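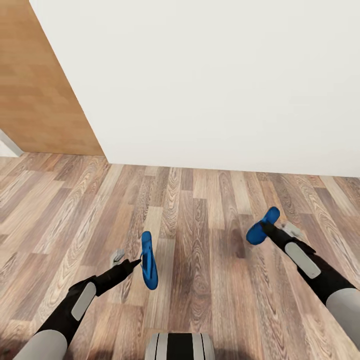 换季收拾鞋柜

2022年6月12日

五月底下了一个多星期的雨，鞋柜里开始有味道。我每年换季都要收拾一次，今年拖到现在才动手。上午九点多开始，中间出去吃了碗面，下午三点做完。记一下过程，明年照着做，省得再想。

先说鞋柜本身。搬进来的时候房东留下的，五层，门是百叶的，最下面一层比别的高，可以放靴子。百叶门透气，但是朝北，靠着卫生间的墙，一到梅雨季背板就返潮。去年我在背板上贴过防潮纸，贴了半年边上就翘起来，撕的时候连着掉了一块漆皮。今年没有再贴，改成在每层靠里的位置放一小袋干燥剂，背板露着，方便擦。

全部拿出来以后数了一遍，一共16双，比我以为的多。我一个人住，平时轮着穿的也就四双。剩下的有的一年穿一次，有的两年没碰过。

我的分法很简单：最近一年穿过的放左边，没穿过的放右边，右边的再一双一双看。

右边第一双是Ruddock的登山鞋。四年前跟Kittipong Rojanasak一起去爬山之前买的，当时他劝我买大半码，说下山的时候脚趾不会顶到前面。这个建议是对的。鞋面还很好，鞋底拿起来一掰，中底已经有裂纹了。聚氨酯的中底放久了会水解，不穿也会坏，放在潮的地方坏得更快。我查了一下换底的价格，一家店报292块，不含来回运费。想了想没有换，真要爬山的话再买新的。鞋带和鞋垫留下了，鞋带是圆的，很结实，以后捆东西用。

第二双是黑色的皮鞋，参加婚礼穿过一次，鞋面上起了一层白霉。干霉不要直接刷，会飞得到处都是。我拿到阳台上，用拧干的布擦掉，再用酒精擦一遍，晾干以后上鞋油。霉去掉了，鞋头有一小片颜色变浅，上完油看不太出来。这双留着，总还有要穿正式衣服的时候。

第三双是帆布鞋，白的，洗过很多次，胶边黄了。试过用牙膏刷，没什么用。也试过网上说的涂了小苏打再包上纸巾晒，晒完是白了一点，过两个月又黄回去。这双扔了。

还有两双运动鞋，鞋底没坏，尺码偏小，穿半天脚就疼。当初都是打折时买的。我发消息问Chanida Hemmin要不要，她比我小一码，说可以拿去跳操穿。下周给她。

人字拖单独说一下。夏天我在家穿拖鞋，出门倒垃圾也穿同一双，所以磨得快，一般一个夏天换一双。买过很便宜的，也买过Kirero的，两百出头一点的那种。差别主要在鞋带和底子连接的地方。便宜的是一个塑料扣从底下穿上来，走多了会从孔里脱出来，下雨天特别容易脱。Kirero那双的扣比较大，底下还有一圈加厚，穿了两个夏天还没有脱过，但是底子硬，头一个星期脚趾缝会磨破。我现在的办法是新拖鞋先在家里穿，一天穿一两个小时，磨合好了再穿出门。

洗拖鞋我用旧牙刷加洗衣皂，底纹里的泥要先泡一会儿再刷。不要放在太阳底下暴晒，EVA的底会缩，我有一双就是这么晒小的，晒完脚后跟露出来一截。现在都是靠墙立着阴干，晾一晚上就可以了。

鞋都拿出来之后擦柜子。顺序是先吸灰，再用湿布擦，最后用酒精擦一遍，门开着吹风扇。百叶的缝很难擦，我用的是把布裹在尺子上，一条一条过。扇了两个小时，用手摸背板，还是有点凉凉的潮气，又多扇了一个小时才往回放。

干燥剂今年买的是Tuketti的，小袋装，每袋200克，会吸成水的那种。以前用过硅胶的，好处是可以反复晒，缺点是吸得慢，晒也麻烦，经常忘。这次换一种试试。放的时候要注意不能倒，也不能让皮鞋挨着，漏出来的水会把皮子弄坏。竹炭包我也用过，除味有一点用，除湿基本没有。

去味道的话，我试下来最管用的还是鞋不要当天穿完就收进去。以前一进门就把鞋塞进柜子，现在在门口放了一个Urnstead的两层铁架子，穿过的鞋先在架子上放一晚，第二天再收。架子不大，放四双刚好。装的时候有一颗螺丝对不上孔，最后用力拧进去的，有点歪，不影响用。

放回去的顺序也改了。以前是按鞋的种类分，现在按穿的次数分。常穿的放中间两层，不用弯腰也不用踮脚。一年穿一次的放最上面，用鞋盒装着，盒子侧面贴纸条写上是哪双。雨靴放最下面，冬天的短靴也放最下面，靴筒里塞了旧报纸。报纸要过一阵换一次，吸了潮不换反而更糟，我在手机上设了提醒。

最后剩下11双，扔了三双，给人两双。柜子空出来一层，暂时什么也没放。

扔鞋的时候遇到一个问题，小区的旧衣回收箱上写着收鞋，但是要求成对绑好，而且不能破损。登山鞋底裂了，不符合，只能当其他垃圾扔。帆布鞋和另外一双旧凉鞋洗干净绑好放进去了。

还有几件没做完的：皮鞋要再上一次油，等鞋油到货。背板掉漆的那一块想补一下，不知道该用什么漆，房东说随便，我打算先拿一点清漆在角落里试。另外玄关的灯有点暗，早上找鞋看不清深蓝和黑，想在柜子顶上加一个感应灯，电池的就行。买了再写。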